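Teaching a gripper to tidy a bed

The data team at Varkau spends most of its week in other people's bedrooms. Its members carry hand-held grippers, one for each hand, and use them to do chores that a robot will later be asked to copy. One of the team's operators talked to us on a Sunday afternoon, between two homes.

"You forget your fingers after the first hour," she said. "Then you pick up your coffee and wonder why it's so easy."

The tool has two jaws with rubber pads and a camera that looks down past them. There is no robot in the room while the recording is made. The operator squeezes, lifts and lets go, and the video and the movement of the jaws are saved together. The company used to steer a real arm by remote control at its workshop in Mimmont, and still does for heavy objects.

"With remote control you feel nothing," she said. "You watch a screen and guess how hard you're holding. With this I know right away if a thing is slipping." 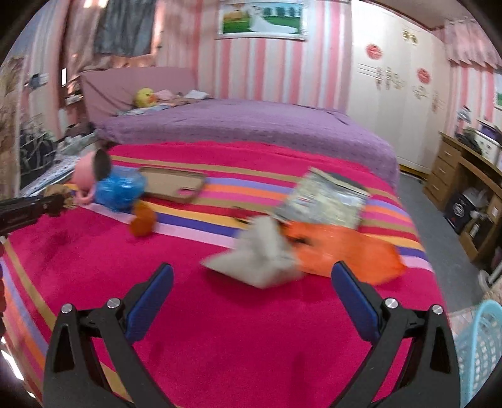

The view past the jaws during a bed-clearing task, with a second tool at far left.

Soft things take the most practice. Plastic bags fold away from the pads, and a cloth can be picked up in a hundred ways, most of them bad. The operator said she was told early on to slow down and to keep her mistakes.

"If I drop something, I pick it up again and carry on — that goes in too. The robot is going to drop things."

She has recorded 618 runs so far. The target for the bed task is 700, and after that the team moves on to kitchen drawers. The recordings go to Proseck, the group that trains the model, and a reviewer there sends back notes. Most of them ask her to keep her wrist steadier.

Asked whether she had seen a robot repeat her work, she said she had, twice.

"It paused before each grab, the same way I do. I didn't know I did that."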